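4.2 Choosing the Grasp Point on Soft Objects

The planner in Fleron receives wrist-camera images and returns two contact points and an approach angle. Bedding is a difficult case for it, as the printed motifs produce strong edges which do not belong to any fold. In our first version the segmentation followed these prints, and the jaws were sent to flat fabric.

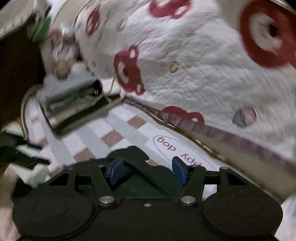
Figure 7. Wrist view with open jaws; quilted fabric with red bear-head prints behind.

We therefore added a second term to the edge score, which lowers the weight of color and raises the weight of local shading. The network was trained again on 3,000 labeled crops. Frayed borders remain a problem — loose threads over a dark green fabric give a boundary that is ragged.

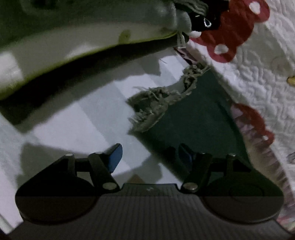
4.3 Control Near Contact

Below a distance of roughly 7 mm the depth estimate is not used anymore, and the controller relies on the jaw encoder and the motor current.
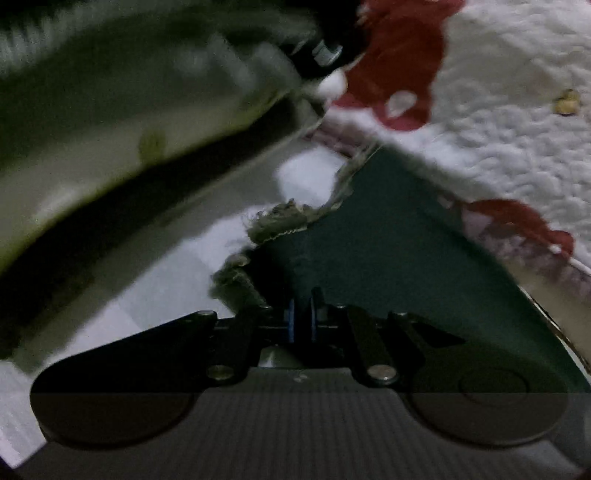 The switch between both modes is made with a hysteresis of 2 mm. Without it, the controller changed mode several times during one approach, and this was visible as a vibration in the current signal.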